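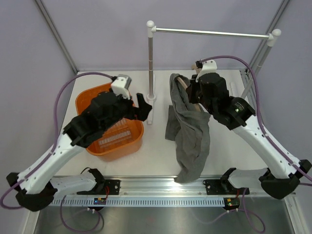 More walks and fewer toys, Bresstead told us back in April, and could we please stop sending the squeaky ones over because the whole back row goes off when one dog gets hold of it. Fair point. We changed the order that same week and it's shaped most of what follows, so putting it first.

Progress report, Big Dog Foster and Walking Project
To: Gimmont Fund
13 August 2021

Sorry this is short in places. Summer is our worst stretch and the phone hasn't stopped.

Where we are

87 dogs through the walking side since the grant started. All large breeds or large mixes, all over the shelter's weight line, most of them the ones that get passed over - black coats, big heads, anything that looks even a little like a bully breed. Some went out every day, some only when we had a handler strong enough. The log sheets are a mess for the first stretch and better after that. We now write down the dog, the handler, the route, and anything odd. Earlier we were only writing the dog.

Foster side is slower. Good homes, not enough of them. People say yes on the phone and then see the dog. We've stopped sending just the kennel photo and now send a short write-up first: what the dog does in a car, what it does when the doorbell rings, whether it can be left. Fewer people drop out at the meet. Should have done this from the start.

Bresstead

Working well now. They give us the side gate in the mornings, so dogs don't have to go past the front desk and the cats. Big difference to how they load into the van. The shelter asked for longer walks for fewer dogs on hot days and we agreed, though it makes our totals look worse for July. Please read the July sheet with that in mind.

The back row is quieter. Can't prove it's the walks. They also moved two of the loudest dogs to the end run and hung blankets on the gates, so take your pick. Staff there think the walks help most with the young ones.

Sitompul

Opened this site later than planned. The lease on the yard was held up and then the fence failed inspection at the bottom corner, where a determined dog could dig out. Fixed. Gravel trench along the whole of that side, paid for out of the repairs line. The yard's in use most days now. One dog at a time unless they already live together - no exceptions after the scuffle we told you about by phone. Both dogs healed fine. The handler is fine too.

Shade is the problem. There's one tree. We put up a sail and the wind took it down, so we're looking at something on proper posts. Will send a quote before we spend anything.

Gear

The slip leads from Fadavau are holding up. The harnesses are not great for the barrel-chested dogs, they ride up behind the elbow and rub. Fadavau took the worst ones back without a fuss and sent a wider cut, which we're trying on the mastiff types. Too early to say. The muzzles are the basket kind, the dogs can pant and drink in them, and we now start muzzle training in the first week for every dog whether it needs one or not. Takes the drama out of vet visits.

Chew toys: plain rubber only now, no squeakers, nothing with rope ends. We lost a few days to a dog who ate rope. Expensive few days.

Money

Spend is close to plan. Over on fuel, under on training because the spring course got cancelled and only came back online, cheaper. The emergency vet pot is down to $500 and that worries us. One more rope dog and it's gone. We'd like to move the unspent training money across if you're OK with that. Need a yes in writing from your side before we can do it, an email is plenty.

No change to the van. It needs tires before winter.

What hasn't worked

The Sunday meet-and-greets at the feed store. Nice crowd, lots of petting, no applications worth following up, and the dogs came back wrung out. We've dropped them. Trying quiet one-on-one visits at the Sitompul yard instead, by appointment, and already the talks with people are better. They ask about crates and food bills, which is what you want.

The lending scheme for crates also went badly. They go out and they don't come back. We now take a depsoit.

Still owed to you

Corrected log for the first stretch, as far as we can correct it. Two handler evaluations. The photo releases from foster homes, which are with us but unsigned in 5 cases, chasing.

Next

Get shade up at Sitompul. Find more foster homes with no cats and a real fence. Rewrite the handler sheet so new people stop being taught different things about passing other dogs on a walk - we say cross over, early, every time, and that needs to be on paper. Senior big dogs are the next group we want to try in foster, a couple of them at Bresstead are stiff on the concrete and would do better on somebody's rug. Will cost more in meds. Numbers to follow when the vet gets back to us.

If your visit can be a morning, please make it a morning. By noon its too hot to have anyone out and all you'd see is dogs asleep.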